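Hilo sobre el control de apertura de cajones en simulación, que es a lo que me he dedicado desde junio. Va de software: planificación, percepción y las herramientas que hemos tenido que escribir por el camino.

1/
La tarea es un robot de dos brazos delante de una cajonera blanca. Tiene que coger el tirador de un cajón, tirar hasta la apertura que se le pide y soltar. El entorno lo mantiene el grupo de Skostton. Nosotros, en Vustville, ponemos el planificador y la política de control.

2/
El planificador trabaja en dos capas. La de arriba decide qué brazo actúa y sobre qué tirador. La de abajo genera la trayectoria de la pinza y la pasa a un controlador de impedancia que corre a 200 Hz. Entre las dos hay una cola de mensajes, y ahí han aparecido casi todos los fallos raros.

3/
Primera decisión que cambiamos: antes planificábamos el tirón entero como una línea recta, con el eje del cajón sacado del modelo. Ahora el eje se estima en los primeros milímetros de recorrido y se corrige en marcha. Si el modelo tiene el eje girado un par de grados, la línea recta mete fuerza lateral y el cajón se atasca en la guía.

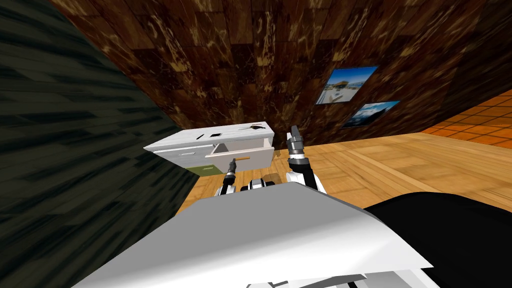
¿Por qué usar impedancia en lugar de control de posición puro?

Porque el cajón impone una restricción que el robot conoce mal. Con posición pura, cualquier error de eje se convierte en fuerza contra la guía. Con impedancia se deja rigidez alta en la dirección de apertura y baja en las otras, y el brazo cede donde tiene que ceder.

4/
Los valores de rigidez no los voy a poner aquí porque dependen de la masa del cajón y de cómo esté configurada la fricción en el simulador. Lo que sí es general es el orden de ajuste: primero la dirección de apertura, luego las laterales y al final la rotación de la muñeca. Al revés se pierde mucho tiempo.

5/
Percepción. Usamos las imágenes de la cámara de cabeza y las de muñeca, sin profundidad. La pose del tirador sale de un detector de puntos clave entrenado solo con datos sintéticos. El conjunto actual tiene 425 episodios, grabados con teleoperación dentro del propio simulador.

6/
De esos episodios descartamos 28. En unos el operador rozaba la cajonera con el antebrazo y en otros había un salto en las marcas de tiempo. El filtro lo escribió Kwame Dogbe y está en el repositorio de herramientas, en la carpeta de validación. Es un script corto que compara la posición articular ordenada con la medida y marca los tramos donde se separan.
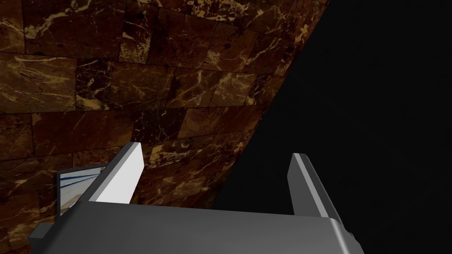
La política recibe las vistas de muñeca a la misma frecuencia que la de cabeza, y durante mucho tiempo les dimos el mismo peso a todas. Fue un error. Cuando un brazo no participa en el tirón, su vista aporta poco. Entre los dos dedos hay pared de mármol marrón y, pasado el borde en diagonal, negro sin ninguna textura. El codificador visual sacaba características de las vetas del mármol y la política acababa dependiendo de ellas. Al cambiar el material de la pared, la tasa de éxito caía sin que hubiera cambiado nada en la cajonera.

7/
Lo resolvimos con dos cosas. Una máscara por brazo, que apaga la vista de muñeca cuando la capa de arriba marca ese brazo como inactivo. Y aleatorización de texturas en paredes y suelo durante el entrenamiento. La máscara ayudó más.

8/
Otro asunto es cómo saber que el cajón se ha movido. El simulador da el estado de la articulación exacto, pero no lo usamos en ejecución porque en un robot físico no lo tendríamos. Lo estimamos a partir del desplazamiento de la pinza con contacto confirmado. Con aperturas pequeñas, un frente apenas adelantado respecto al de al lado, la estimación visual desde la cabeza no es fiable y mandan los datos del brazo.

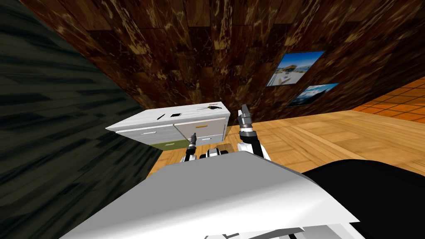 9/
Herramientas. El visor de episodios es de McIntyre y lo hemos adaptado. Muestra las cámaras sincronizadas, las fuerzas estimadas y el estado de la capa de arriba en la misma línea de tiempo. Lo que más se usa es el salto directo al primer contacto.

10/
El fallo de la cola que mencionaba en el 2: si la capa de arriba replanificaba justo al cerrar la pinza, el controlador recibía 2 objetivos seguidos y ejecutaba el viejo. Se veía como un tirón corto hacia atrás. Ahora cada objetivo lleva número de secuencia y el controlador rechaza los atrasados.

11/
Pendiente: cajones con tirador más corto, recuperación cuando la pinza resbala y asignación de brazo cuando los dos llegan al tirador. Para esto último estamos probando un coste basado en la distancia a los límites articulares. Todavía no tengo resultados que enseñar.

12/
El equipo de Brostham va a repetir las pruebas con su propio planificador sobre el mismo entorno. Cuando terminen pondré la comparación en este hilo, con las configuraciones de los dos lados.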